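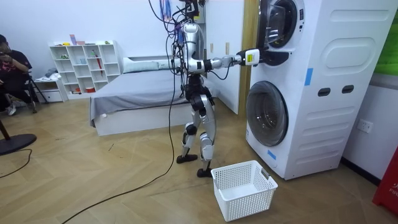 Kids and Science > Jobs and Machines

Reading time: 3 minutes

Who washes the sheets in a hotel? For a long time the answer was easy: people do. In the town of Vundbridge there is a small hotel called Hakala, with 35 beds. Every bed needs clean sheets, and so there is laundry every day of the week.

Laundry looks like one job, but it is many small jobs. Somebody opens the door of the machine. Somebody puts the sheets in, adds the soap and pushes the button. Later the sheets must come out again, and a wet sheet is heavy! The machine does only the washing. All the rest is done with hands and with a tired back.
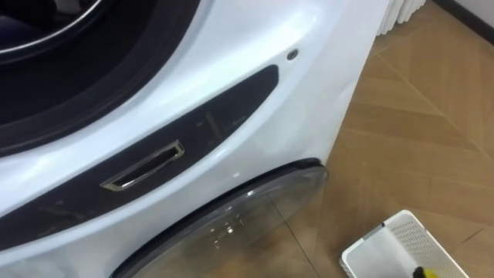
Now a company called Hirkent is teaching a robot to do some of these small jobs. The robot has the name Nutik. It started its lessons in January, and it is still a beginner. You learned to open doors when you were very little, so you do not think about it anymore. A robot must learn where the door is, where to pull and how hard to pull. If it pulls too softly, the door stays closed. If it pulls too hard, something can break.
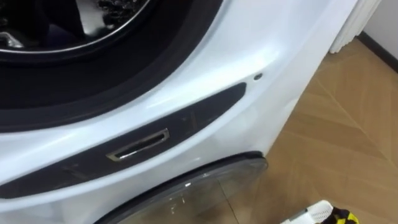

Sheets are even more difficult than doors. A cup has always the same shape, but a sheet changes its shape each time you touch it. It can also hide in a fold or stick to the inside of the machine. Look at the big round opening with the thick black rubber around it. The rubber has folds too, and a small sock could stay there. A person feels it with the fingers. A robot needs a lot of practice for this.

What happens to the people who work there? Sơn Vương has washed the hotel's sheets for 6 years. He thinks about this question often. "I will be happy if I don't bend down so much," he says. "But I want to know what my work will be after."

It is a fair question. At Hakala, Sơn now spends part of his day showing the robot team how he works – which sheets go together, and how he finds a stain. In some workplaces people get new tasks like this. In other workplaces there can be fewer jobs, and then people must look for different work.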